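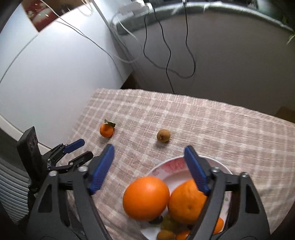 August, a bit after 4 in the afternoon

Picking up where I left off on the mock-up room for the new inpatient wing. I promised Esperanza I would write up the walk-through properly this time, with the good bits as well as the complaints, so bear with me, this is going to run on.

The full-size patient room is standing at last. It's in the old records storage space at the back of the Illell building, and it's built mostly from foam board and two-by-fours, with real door hardware and one real window unit propped in a stand. The bed is a loaner. Walls are up on three sides and the fourth is open so people can stand and watch without breathing on the nurse who is trying to turn a cart around. I am very fond of it already and will be sad when it goes in the dumpster.

We had the night shift people in first, then two from housekeeping, then a physical therapist who could only stay until her next patient. Night shift were wonderful. They took the whole thing seriously from the first minute, pulled the curtain, dimmed the lamp we had clamped up as a stand-in for the reading light, and ran a fall response with one of them lying on the floor groaning very convincingly!

Notes, in the order I scribbled them:

Bathroom door. The swing is wrong and I think we all knew it. Drawn opening is 36 inches clear, and it measures that, but with the door folded back the handle sticks out right where your hip goes if you are walking beside somebody and holding their arm. Three people bumped it. The therapist bumped it twice and then moved the whole door with her foot as if she had been doing that all her life. Try the sliding version next. I know the sliding version costs more and I know about the track cleaning problem, housekeeping told me about the track cleaning problem at some length, but I want to see it in the room before we argue.

Sink by the entrance. Everyone liked it where it is. The towel dispenser should come down a little and move to the left, away from the glove boxes. At the moment you drip across the gloves.

Headwall. Zoletti sent the revised panel layout and I had it printed at full size and taped up, which was the best few dollars we have spent on this job. The outlets are much better in pairs. The suction is still too far from where people want to stand. One of the night nurses drew her own version on the paper in marker and I have left it there. Please don't take it down, anyone, I need to trace it.

Family side. The sleeper couch is 7 inches deeper opened out than the catalog sheet led me to believe (I measured the sample, then measured it again because I was cross). Opened, it leaves a gap to the bed that you can get through sideways and can't get a chair through at all. So either a different couch or we pinch something from the closet. I would give up closet. Hardly anyone on the ward now hangs anything up; the coats are all over the backs of chairs.

Noise. I had not planned to test this, but someone in the corridor was moving file cabinets the whole time and it gave us a nice accidental idea of how the staff alcove would feel with the door open. People were raising their voices without noticing. I'd like to ask Van Leeuwen for the ceiling tile samples they mentioned in the spring, and to hang enough of them over the alcove to hear a difference. A couple of squares won't tell us anything.

Window. Sill height is good from the bed. I lay down and checked, and then fell into a conversation with Esperanza about the bus loop from a lying position, so I can report that you can also hear and be heard perfectly well from there. She thinks the sill should be wide enough for a vase and a lunch tray side by side. I think she is right, but it will mean moving the heating grille forward and I haven't looked at what that does to the floor cleaning.

Turning the bed. This was the main event. From the corridor position to fully in place, with the pole and pump attached, the first try took 60 seconds and the second took 40, same two people. Some of that is just learning the room, of course. They both said the pinch point is the corner of the closet, which is one more reason to shave it — I had that penciled in before they said it and was pleased with myself for the rest of the afternoon.

Software side, for whoever is keeping the model up to date: I have NOT put any of this into Eter yet. The room in there is still the version from before the headwall change. If you open it and it looks wrong, it is wrong. I'll do it once the door question is settled, so that I only have to do it once.

Things I forgot to try: the lift (we didn't have one, need to borrow), the room in real darkness, and a patient in a large wheelchair getting to the sink alone. That last one bothers me. Must do it next session before anything else.

Also the gray floor tape is peeling near the entrance. It came up on somebody's shoe and went with her as far as the elevator. Get the better tape, the cloth kind, and redo the bathroom outline while the roll is out.

Next session will be day shift and, if they can spare anybody, pharmacy. Esperanza is asking around. I need to have the sliding door rigged by then, and the closet cut back, and the couch sample returned or swapped. Keys to the storage space are in my top drawer under the scale rulers.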